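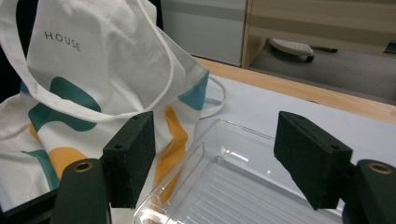 Issue 9

I caught Kilian Kaufmann at a bad hour for talking and a good hour for snacks, four in the afternoon, when he packs the bags for the evening reading group at Kustell. Kustell is a secondhand bookshop on Holzer Street with a long table at the back (and very little heating), and he's been feeding its readers out of tote bags for five years now.

"People think you throw it all in and go," he told me. "Then they sit down with a book and a lapful of crumbs!"

Kilian has strong feelings about crumbs. He used to pack for a catering outfit in Eltberg, and he says the thing he took away from that job was a love of the clear plastic tray. It goes in the bag with the snacks, it comes out at the other end, and the chips get a place to live that isn't the table. "I like see-through ones," he said, "so I know at a glance if I forgot to wash it."

I asked about the tote, which I'd been admiring — canvas, with HOUSE printed on it and big blobs of teal and mustard. Doesn't a soft bag just flop over?

"Oh, it flops," he said. "I lay it down and let it flop. You fight a canvas bag, you lose." 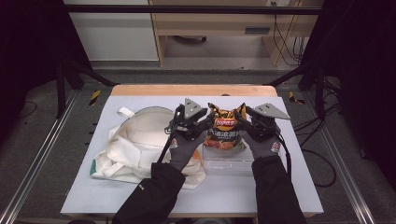 He's just as firm about the order of things. Tray first, flat against the side of the bag, then anything heavy, and chips on top where they can breathe. He never squeezes the air out of a chip bag to save room, having tried it once on the way to a picnic in July. "We ate it with spoons," he said. I laughed so hard I had to put my pen down.

His friend Mārtiņš Rebane packs on alternate weeks and does it all wrong, apparently. Mārtiņš opens the chips before leaving home and rolls the top down. "He says it saves time," Kilian said. "I say it makes stale chips. We've been having this conversation since we met."

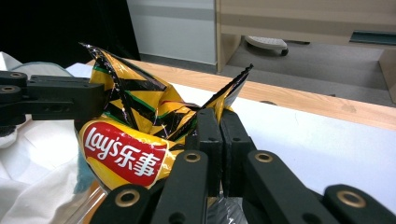

So what does he do with a half-finished bag at the end of the night?

"Fold the corners in, roll it down tight, put a clothespin on it. And then I eat it on the tram, so the clothespin is mostly for show."

He offered me a chip after that and went to look for the napkins.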